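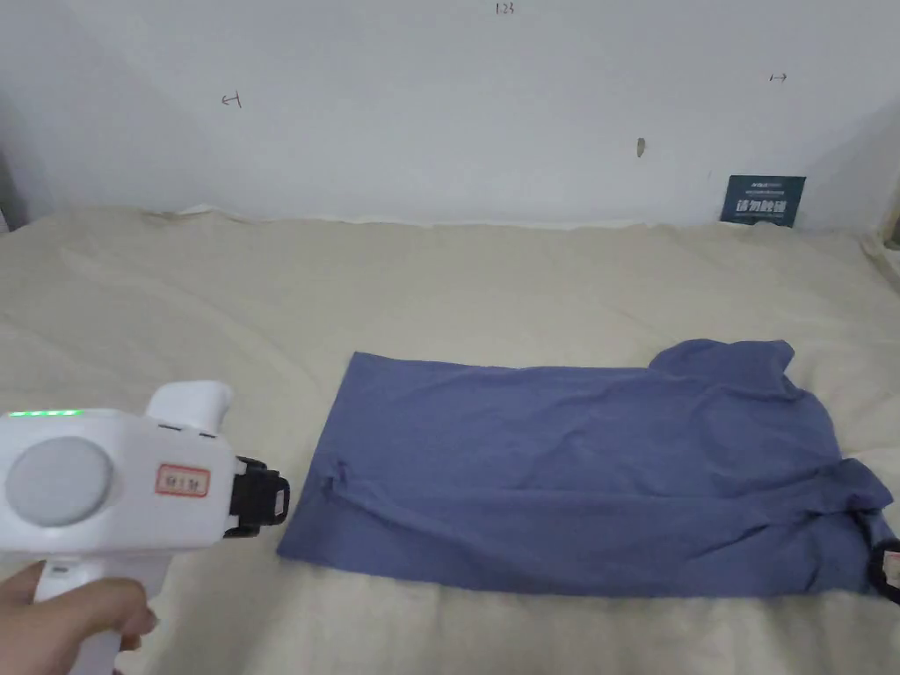

## Clothes and bedding collection: changes for the winter

The clothes and bedding collection at Rirnbridge Hall moves to its winter arrangements after October 24, 2019. The main change is the drop-off point. Bags should now come to the side door on Trillden Lane, where there is a covered step and a bell. The front porch is being re-roofed and will stay shut until the builders have finished.

Last winter we passed on 457 bags, most of them to the Hitard night shelter and the rest to families referred by the school. Adult T-shirts, jumpers and single sheets went fastest. We were left with a lot of curtains and have nowhere to keep them this year, so please take those to the charity shop on Ristić Street, which has said it will have them.

### What we can take

- T-shirts, shirts, jumpers and trousers in all adult sizes
- Children's clothes from age 2 upwards
- Coats, with working zips or all their buttons
- Single and double sheets, duvet covers and pillowcases
- Towels of any size

We can't take pillows, duvets, underwear that has been worn, school uniform with a badge, or shoes. Uniform can go to the school office, which runs its own rail.

### Before you bring it

Everything needs to be washed and fully dry. Damp clothes spoil the whole bag, and in January we had to throw out 16 bags that had been tied up too soon. Please leave out scented beads and sprays, as several people at the shelter have skin complaints.

Fold things flat if you can. A T-shirt folded in half lengthways, sleeves tucked in and then folded again from the hem, takes up very little room and comes out fit to wear. Sheets are easier to sort if the pair is kept inside one of its own pillowcases. Write the bed size on a scrap of paper and pin it to the outside.

Use a clear bag or tie a label to the handle saying men's, women's, children's or bedding. Mixed bags are fine but take longer to get through.

### Sorting evenings

Surachet Phromma is running the sorting table again and would like a few more people for the early evening session. The work is mostly folding and checking for stains, and you can sit down to do it. Tea is provided. If you have a clothes rail you no longer use, Surachet would be glad of it, as one of ours has lost a wheel.

Charoen Sangkhawat will do the van run to Hitard and can pick up from homes on the way if you can't get to the hall. Leave a message at the hall office with your address and the number of bags.

The last delivery before Christmas will be in the second week of December. Bags left after that will be kept in the upstairs store until the new year.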